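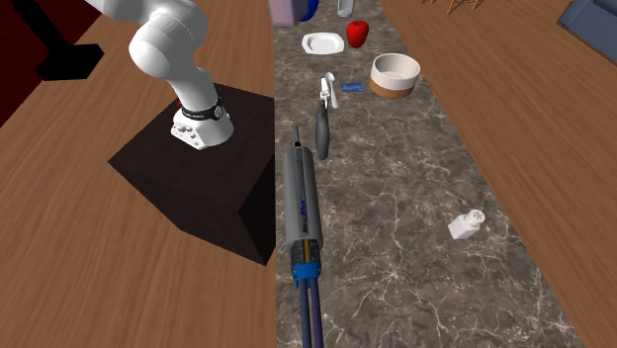 The wood floor and the dark pedestal. Rendered illustration.

The Returville Gauge
by Lok-yiu Chou

The gauge at Returville was read at six in the morning and six in the evening. Montoya had the evening reading. The procedure ran to a page and a half, laminated and wired to the railing, and she had stopped looking at it in her second year.

The staff was enameled iron in one-foot sections, bolted to the downstream face of the second pier. The observer stood on the platform, waited for three wave crests and three troughs, took the mean, and wrote it in pencil. Ink was not allowed. The figure went into the book first and over the telephone second, to the district office at Sitthorpe, where a clerk repeated it back.

On the evening this concerns, the river stood at 13 feet even. She wrote it down. Then she looked at the line above, which was the morning reading, and it also said 13.00, in Plirnik's handwriting. The line above that was her own and said 13.00.

She turned back a page. The river had come up through the first part of May, the way it did, a few tenths a day. At 13.00 it had stopped. A river can stop for a day. This one had been at 13.00 for nine days, through two nights of rain.

She checked the staff for slippage. The reference mark was a brass bolt set in the bridge abutment, and the distance from the bolt down to the water could be taken with a weighted steel tape. She lowered the tape until the weight touched and the ring spread out from it. The tape agreed with the staff to the hundredth. She reeled it in, wiped it with the oiled rag, and did it again from the upstream side, where there was no bolt and the measurement had no official standing. It agreed there too.

She telephoned Sitthorpe.

"Thirteen even," the clerk said.

"Does that look right to you?"

"It's what you gave me yesterday."

"That's what I'm asking about."

The clerk put the receiver down. Montoya could hear a drawer. When he came back he said that the station above Returville was up two feet on the week and the station below was up a foot and a half, and that both were within the limits for the season. He said a reading was only queried if it changed by more than a foot between observations. Hers had not changed at all, so there was nothing to query.

"Where is the water going?" she said.

He said that was a discharge question and discharge was a different office.

She walked out to the middle of the bridge. It was 200 feet from the platform to the far bank, and the current was running hard over the whole width. A fence post went under her, turning over slowly. The water on the bank was where it had been last week, just touching the roots of the second willow. Above the bend she could see the fields on the Plirnik side, and they were wet to the road.

Plirnik came at six the next morning and found her still on the platform. She had taken a reading every half hour on the back of the page. He read down the column without saying anything. Then he took the pencil from its clip, waited through three crests and three troughs, and held the point over the paper for some time.

"What do you get?" she said.

"Thirteen and two hundredths."

She leaned out and looked. The water was at the line.

"It's thirteen," she said.

"I know what it is." He wrote 13.02. His hand was steady. He picked up the telephone and gave the figure to Sitthorpe, and the clerk repeated it back.

They stood at the railing. After a few minutes the willow roots on the near bank went under, and then the lowest of the grass. Montoya took the eraser out of the drawer, looked at it, and put it in her coat.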